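The Tape on the Tray

The fault log at Dolcombe ran to 1349 entries by the time Simão Sequeira sat down to read it from the beginning. Most were routine. What caught his attention was a run of 17 stops in June, all with the same code: grip force reached, no object held.

Dolcombe tests small robot arms for firms that want to use them in packing and kitchen work. The job that kept failing was a simple one. The arm was to pick up a light plastic lid from a tray, move it to a bowl and let go. On a good day it did this for hours. In June it began closing its fingers on nothing, or pressing down until the controller cut the power.

Sequeira and his colleague Cristóvão Arruda first blamed the gripper. They changed the finger pads, then the motor, then the cable that runs along the wrist. Each change cost them most of a morning, and the stops came back every time.

"We had the arm apart 4 times," Arruda says. "We never looked at what was under it."

The answer was tape. A tray had been fixed in place with clear packing tape, and the strips had been left on when the job changed. The vision software, supplied by Skillico, took the shine on the wrinkles for the edge of a lid and sent the fingers down to it.

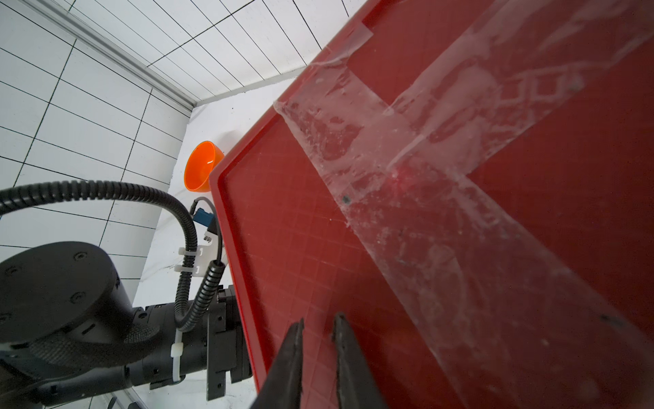

Open gripper fingers over a red tray crossed by two strips of clear tape. The tape is wrinkled and scuffed.

No one was hurt, but Sequeira does not call it a minor fault. The arm was pushing on a hard surface at up to 60 newtons before it stopped, and people at Dolcombe reach into the cell to reset parts.

Afonso Teixeira, who handles safety for the site, has since written two new rules. Trays are held with clamps, and the cell is checked by eye before each run. The power must be off before anyone reaches in, even to move a lid.

Skillico has sent a software update that asks for a second look when a surface is shiny. Arruda is still testing it. On his last run the arm stopped twice, both times with a lid in its fingers, and he has opened a new entry in the log.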